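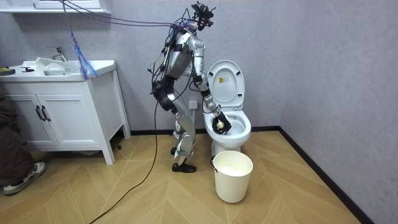 The rule that nearly got me fired was Rule 5, and all it said was that a tool that has been in the bowl stays away from the sink. Eleven-year-old me could have written it. My mother cleaned rooms at a motel outside Melton and she would've tied me to the ice machine if I'd mixed up the rags. But try writing that for something that doesn't know what yuck is! I'd be in the doorway of the practice bathroom with my clipboard, watching Leung lean over with its gripper way down in the bowl, and up there above the end of the vanity that fluffy blue duster would be dangling off the cables, and I'd think, okay, is the duster a tool? Does it count as being near the sink if it's in the air over the sink? Does the air count? And I'd go home and rewrite Rule 5 at the kitchen table until my noodles were glue.

Leung was the robot. It got the name from a guy who left before I started, and I never met him, so I always pictured him looking like the robot, silver and a bit stooped.

I should say how I got there. Stellach wanted to put cleaning robots into a hotel chain, and the hotel chain (very reasonably) wanted to know what rules the robots would follow, on paper, in words a night manager could read. Stellach had a lot of people who could make a knee bend. They didn't have anyone who had scrubbed a toilet for money. I had done that for years, and then I'd written training sheets for housekeepers, with the little drawings and everything, so they hired me and gave me a badge that said STANDARDS. I wore it to the grocery store once by accident and a man asked me if the peaches were okay.

The job was to write the good practice guide. I wrote Rule 1, lid up before you start, and felt terrific. I wrote Rule 2, nothing gets wiped that hasn't been looked at first. Then Yi-chun Liao read Rule 2 and asked me what "looked at" meant.

"Looked at," I said. "With the, you know." I pointed at the thing on top of Leung where you'd want a face to be.

"It's always looking," Yi-chun said. "It's looking at you right now. Has it looked at you enough to wipe you?"

That was the whole first month, basically.
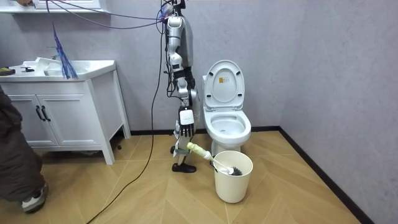 Yi-chun ran the tests. She spent most of the day down on her heels somewhere low and out of the way, ready to hit the stop, and she had opinions about every word I put on paper, and I'd gone from dreading her to saving up sentences to show her. She hated "carefully." She hated "if needed." She let me keep "clean" after a fight that lasted through two lunches. What she wanted was for every rule to be something you could catch the robot breaking. If you couldn't catch it, she said, it was a wish, and I should put it on a birthday cake.

So I got mean about it. "Carefully" became how hard and how fast. "If needed" became a list of what needed looks like. We had one page about the brush alone. Where it lives, which end gets held (you laugh, but I'd seen things), how long it drips over the bowl before it's allowed to travel, what it's allowed to travel over. The floor was one of the worst. A person will walk a wet brush across a bathroom with a hand cupped underneath it, and they don't know they're doing it. I didn't know I did it. Yi-chun made me clean the practice toilet while she wrote down everything I did, and she came up with a page and a half of stuff I'd never told anybody in all my years of training sheets. I turn my face to the left when I flush. I knock the brush on the rim before I put it away, and I say "thank you" under my breath, which I got from my mother, and I don't know who she was thanking.

"Is that one a rule?" Yi-chun asked.

"No," I said.

She wrote it down anyway.

By April we had thirty-eight rules and the hotel people were pleased. Then a man named Ondov came down from upstairs. He was in charge of delivery, and I'd only ever seen the back of his head in the parking lot. He had my guide printed out, with Rule 5 circled.

"This one costs us," he said.

What he meant was the hand. If a gripper goes into the bowl, then the gripper is a tool that has been in the bowl, and so the gripper can't go near the sink, and so Leung had to either do the sink first every time or stop and get cleaned in the middle. Sink first was fine on paper. But if a guest came back in and used the sink, or the faucet got missed, there was no going back to it. Ondov wanted me to change "tool" to "tool held by the robot." Four little words and the hand wasn't a tool anymore. The hand was just, I guess, the robot.

I said I'd think about it. I'm not brave! I said I'd think about it in a very friendly voice and then I went and sat on the lid of the other toilet, the real one down the hall, for a long time.
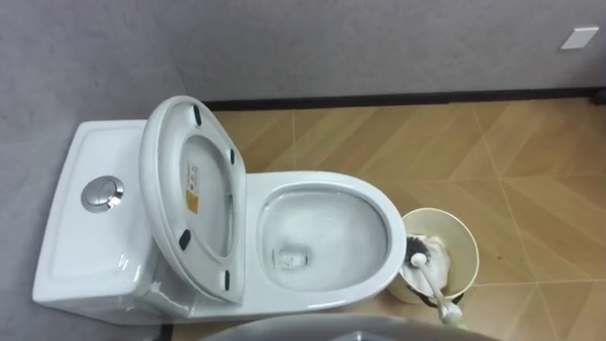

Sum-yee Chiang
Fiction contributor
6/12/21

The thing is, he wasn't a villain. It would be easier to tell if he was. He had a date to hit and there were a lot of people whose rent depended on that date, me included, and Yi-chun included. And he wasn't even wrong that housekeepers do it. I've worked next to women I loved who'd go from bowl to faucet in the same gloves when there were too many checkouts and not enough hours. I did it myself. I did it in my first winter, more than once, and I can still tell you the room.

I told Yi-chun about it while she was winding up cable. I thought she'd get mad at Ondov, but she only asked me if I'd be able to catch it.

"Catch what?"

"With his wording. If it goes bowl, then faucet. Can you catch it?"

I thought it through. "No. It's allowed."

"So then it's a wish," she said, and went on winding.

I called my mother that night. I didn't tell her the whole thing, just asked her, kind of sideways, what she used to do on the bad days. She was quiet and I could hear her television. Then she said that on the bad days she did fewer rooms and let them yell. I'd never heard that before. I'd always thought she was slow! The other ladies used to kid her about being slow, and I'd been embarrassed for her, sitting there in the laundry with my homework.

So I didn't change Rule 5. I wrote Rule 39, which says the hand counts as a tool, in those words, and that a hand that has been in the bowl gets washed by a person or swapped out before it goes anywhere else in the room. And then I was on a roll, it was late, and I wrote Rule 40, which says that if there isn't time to do Rule 39, the room isn't done, and the robot has to report it as not done. I sent it to Ondov and to the hotel people in the same email. I'd like to say I did that as a strategy but I just hit reply all and then lay on the floor. 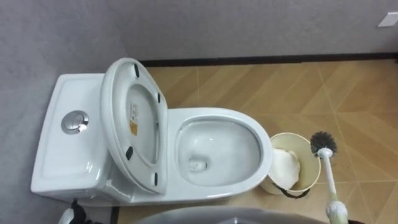
The meeting was the next morning, and I'd slept so badly that I went down to the practice bathroom early to be near something I understood. Yi-chun had already started a run, and she had Leung's view up on the laptop, so I sat on an upturned crate and watched from inside its head, more or less. I like that view. You look down on the flush button and the open bowl and you feel very tall and in charge. Leung had the brush by its long white handle with the bristles up top, just past the little bin, and white fingers wrapped around the stem, and I caught myself leaning to see where the other hand was. It was way down in the left corner by the tank. Good, I thought. Leave it there. I used to watch new girls the same way.

"You're doing the thing with your face," Yi-chun said. "You turned left."

"It hasn't flushed."

"I know it hasn't."

Then it was time, and I went up. There were more people in the room than I expected, and a plate of those hard little almond cookies, and Ondov didn't look at me when I sat down. The woman from the hotels had my email in front of her. She'd put a check mark next to Rule 39 and nothing next to Rule 40, and she tapped it with her pen for a bit.

"What does a guest see?" she asked. "When it's not done. What do they walk into?"

I hadn't written that part. I said so. Ondov breathed out through his nose, and I could feel my ears getting hot, and I thought about Melton, and my mother letting them yell.

"Somebody has to come finish it," I said. "A person. You'd have to keep enough people on for that."

She wrote something down. She asked me how many, and I said I'd need to see her checkouts, and she pulled her chair around to my side of the table and opened a folder, and Ondov, after a minute, passed us the cookies.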